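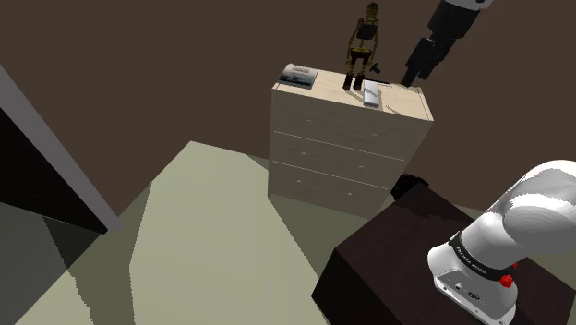 **Review: Selov Drawer Lining Kit**
Troston Residential College, Office of Furnishings
Prepared by Nia Bevan and Octavio Cuadros

The Office was asked in October to recommend a single drawer lining for use in all student bedrooms. Until now each house has bought its own. Some houses have used scented paper, some have used adhesive vinyl, and two have used nothing at all. The results can be seen in the repair log, where stained and scratched drawer bottoms account for more entries than broken handles and loose joints together.

The Selov kit was one of two products considered. The other, the Wonora roll, was withdrawn from the trial at an early stage after the supplier could no longer confirm delivery in the width required. This review therefore deals with the Selov kit alone.

## Contents of the kit

Each kit contains a roll of gray felt lining with a rubberized back, a paper template sheet, a cutting guide, and a packet of corner tabs. A knife is not included. The instructions run to one folded page and are clear, although the print is small and the measurements are given first in metric units. Houses that order the kit should have a tape measure marked in both systems.

The lining is not adhesive. It is held in place by the rubberized back and, at the corners, by the tabs. This was the main reason the Office agreed to test it. Adhesive vinyl has been the most costly of the products used so far, as the glue lifts the finish from the drawer bottom when the sheet is removed.

## How the trial was carried out

Linings were fitted in 23 rooms in James House over the fall term. Both older and newer furniture was included. Iolo Meredith fitted the first rooms and prepared a short note for the staff who completed the rest. Residents were told what had been installed and were asked to use their drawers as they normally would.

## Fitting

Cutting the lining to size is simple once the template has been made. The felt cuts cleanly with a sharp blade and frays badly with a dull one. Mr. Meredith changed blades more often than expected and advises that spare blades be ordered with the kits.

The cutting guide is the weakest part of the product. It is a light plastic strip that bends under hand pressure, and several early pieces were cut out of square as a result. Staff soon set it aside and used a steel rule from the workshop.

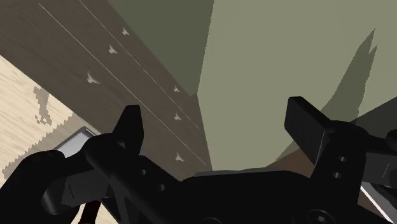 Deep drawers presented no difficulty. Shallow drawers required more care, as a lining that rides up at the back can catch on the frame of the drawer above. The corner tabs prevent this if they are pressed down firmly and left overnight before the drawer is filled. In three rooms the tabs were fitted and the drawers were loaded the same afternoon. In each of those rooms at least one corner had come free by the end of the week.

A drawer should be taken out fully before it is lined. Fitting the sheet with the drawer in place is possible, but the back edge is difficult to reach and the finish is seldom neat.

## Performance in use

The lining stayed flat in most rooms for the length of the term. Clothing did not catch on it. Toiletries and small electrical items slid less than they had on bare wood, and residents commented on the reduction in noise when drawers were closed late at night.

Spills were handled less well. Water sits on the surface of the felt long enough to be wiped away, but shampoo and hair oil soak in. The maker states that the lining may be washed by hand. A washed piece dried slightly smaller than it had been, leaving a narrow gap along one side. Tegwen Sayce, the warden of James House, considers the gap acceptable. The authors would prefer to replace a stained piece and have allowed for this in the estimate below.

Felt also collects lint and hair. A brush attachment removes most of it, and housekeeping staff asked that this be added to the end-of-term cleaning list.

## Cost

One kit lines the drawers of two average bedrooms with little waste. Fitting took an experienced member of staff 46 minutes per room, including the removal and replacement of all drawers. To supply the nearly 400 rooms that would be covered by a college-wide order, houses should plan for the work to be spread over both the winter and summer breaks.

## Recommendation

The Office rates the Selov Drawer Lining Kit 4 out of 5 and recommends it for all bedrooms, subject to the following:

- Steel rules are to be used in place of the guide supplied.
- Drawers are to be left empty overnight after the corner tabs are fitted.
- Adhesive vinyl already in place is to remain until the furniture is next refinished.

Orders should be sent to Nia James at the Office of Furnishings, with the inside width and depth of each drawer type in the house.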